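3. Tile Size, Grout Contrast and the Sense of Room Size

3.1 Why small tiles?

Anyone who has picked tile for a small bathroom has heard the old rule that small tiles make a small room look smaller. We heard it from showroom staff, from installers, and from our own relatives. What surprised us when we began this work was how little testing stood behind it. Most of the advice treats tile size as the only thing that matters, while the width and color of the grout, the spread of tones across the wall and the way daylight lands on the surface get a passing mention at best. We think these deserve a much closer look, and the results in this section are, to us, the most exciting in the paper!

Our starting point was the mixed-tone mosaic: small square tiles laid on a plain grid, with lighter and darker pieces set in no particular order. Mosaics of this kind are sold by the sheet and show up in shower rooms, pool changing areas and the back walls of cafes. They are also a nice puzzle for a vision study. The grid is perfectly regular, so it gives the eye a strong cue for distance. The tones are irregular, so they work against that cue. Which one wins?
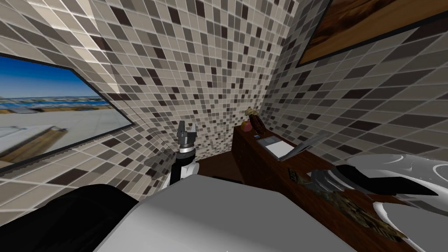

Figure 3. Rendered view of the small room with mosaic-tiled walls.

3.2 Materials

We worked with two sets of wall samples. The first set came from the Domański range, which we chose for its wide spread of neutral tones. The second was made for us by a workshop in Hiltham, using a single mid-gray glaze on every tile, so that only the grout could vary. Each set was prepared with three grouts: pale, matched and dark. All of the sample boards were sealed in the same way and left to cure before anybody looked at them.

Viewing took place in the daylight laboratory at Brudville, a long, low building that used to be a seed store and still smells faintly of it on warm mornings. The north windows give a soft and very even light until early afternoon. We ran every session before noon for that reason, and closed the blinds on the east side whenever direct sun reached the floor.

A total of 100 adults took part. They were recruited through notices in the public library and the swimming pool, and all of them had normal or corrected vision. People who had worked in interior design or tile setting were welcome, but their answers were kept apart and are discussed in Section 5. Each person stood at a marked spot, looked at a corner made from two boards, and gave a judgment of how far away the corner was. They then rated how busy the wall looked on a scale from 0 to 100.

3.3 The corner as a test case

Corners turned out to be far more useful to us than flat walls. On a flat wall, a viewer can lean on the edges of the board. In a corner, two grids run together at different slants, and the viewer has to make sense of both at once. If the grout lines are easy to follow, they lead the eye straight into the join. If they fade out among the darker tiles, the viewer has much less to go on.

The effect is also easy to lose. A steep viewing angle changes everything, as tall people and small children already know. Looking down at a wall makes the rows run on a diagonal, and the tiles nearest the eye look much bigger than those farther off. We held the viewing height fixed with an adjustable platform for this reason, and we would urge anyone repeating the work to do the same.

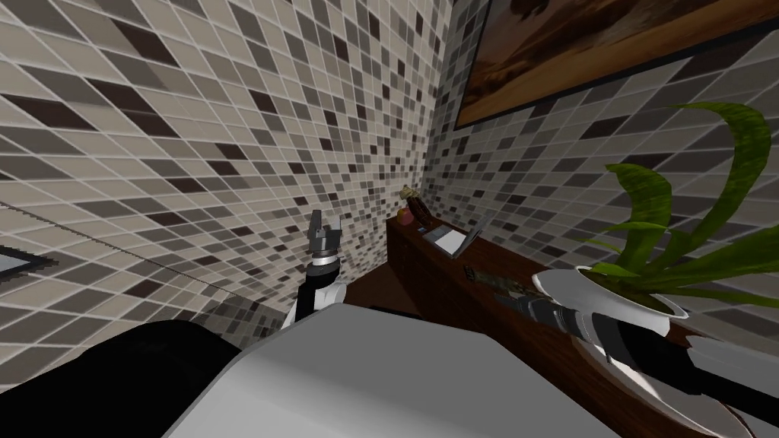 Figure 4. Meeting of two mosaic walls seen from a steep downward angle. Tones run from beige to near-black, with thin pale grout.

3.4 Results

Pale grout gave the most consistent distance judgments in both sets. With the single-glaze boards, people tended to agree closely with one another, and when they came back for a second session they mostly agreed with themselves too. The mixed-tone boards produced a wider spread, but the order of the three grouts was the same. Matched grout came second and dark grout last.

The busyness ratings were the real treat. We had expected the mixed-tone boards to be rated as busier under every grout, and they were. What we had not expected was that busyness and distance would be so loosely linked. Plenty of people called a wall very busy and still placed the corner accurately. One participant wrote on the comment sheet that the wall was "like gravel, but I knew exactly where it was." We have adopted this as our unofficial summary.

Glare worked in the other direction. When we tilted the lamp so that a band of light washed out part of the wall, the grout lines in that band became hard to see, and judgments drifted outward. Glossy tiles suffered more than satin ones. A follow-up with the Kelalon satin finish is now being planned, with the same corner and the same three grouts.

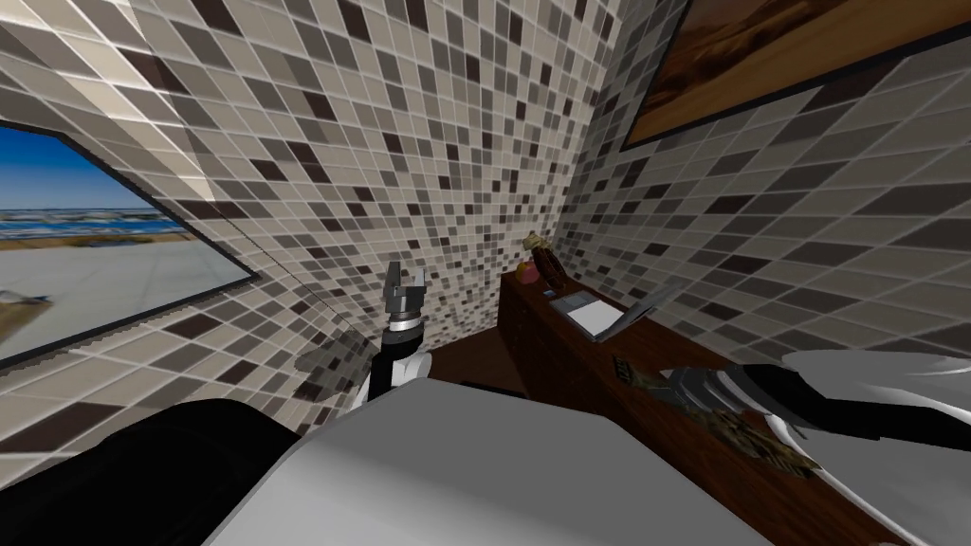
Brudville, December

3.5 Notes on windows and outside views

A last point concerns windows. Several participants asked whether a view to the outdoors would change their answers, and we think it very likely would. A horizon is a powerful cue, and a wide stretch of open ground or water beside a close, tiled wall gives the eye two quite different scales to handle. Our laboratory corner had no window in it, so we can't settle the question with the present data. We did try a short pilot with a printed landscape panel fixed next to the left board. People enjoyed it and talked about it a great deal, but their answers varied too much to report. A larger panel, placed at true eye level and lit separately from the tiles, would be a better test.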